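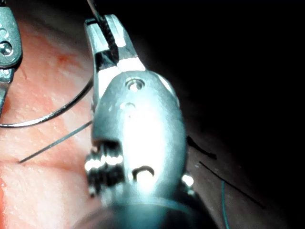
Posted in: List archive > Instruments and Practice > Suturing

On Friday, January 19, 2024, Bok-nam Seok wrote:

> Dear all,
>
> I have started to practice on the skin pad at home and my needle turns in the jaws each time I push it into the pad. I hold it near the tip of the driver, as I was shown. The driver is a Kallex, bought second hand. Is the driver worn, or is it my hand? Also, the thread slips when I pull the last throw tight, and I do not know if I should hold it harder.
>
> I use the Jin pads, the soft kind, and Colura thread in black.
>
> Thank you,
> Bok-nam Seok

Dear Bok-nam,

I had the same trouble in my first winter of practice, so I will write what helped me. Please excuse my English, I learned most of these words from catalogs.

First look at the driver, before you blame your hand. Close it slowly on a piece of thin paper and hold it against a lamp. The tips should meet first, and then the rest of the jaw as you close the ratchet. If you see light between the tips when the ratchet is on its first step, the jaws are bent or worn. Then check the pin of the joint. Hold one handle still and try to move the other one from side to side. A very small movement is normal, but if it clicks, I would not trust it with a fine needle. My old one clicked, and I kept it only for opening packets.

If the driver is good, then look where the needle sits. I take it a little behind the middle of the curve, toward the thread end, and at a right angle to the jaws. Near the very tip of the jaws is correct, but if only the last edge is holding, the needle will turn. Move it in by a needle's width and try again. Also, turn your wrist and do not push straight. The soft Jin pad is forgiving, so it is easy to push without noticing — I did this for weeks.

About the thread: please do not squeeze it harder. The jaws are made for a needle, and they can crush the thread where you hold it. Take it close to the end, on a part that you will cut away. Most slipping that I see comes from pulling both ends to the same side. Lay each throw flat, change sides, and pull slowly.

I buy my pads from Tusturari now. They are firmer and the surface does not tear so soon. Price was 24.1 last time I ordered... sorry, I look at the receipt, it is 241 for the box of 3, with shipping. Not cheap, but mine have lasted well.

When you have done the paper test, please write to the list what you saw. Others here also bought second hand and may want to know.

With kind regards,
M.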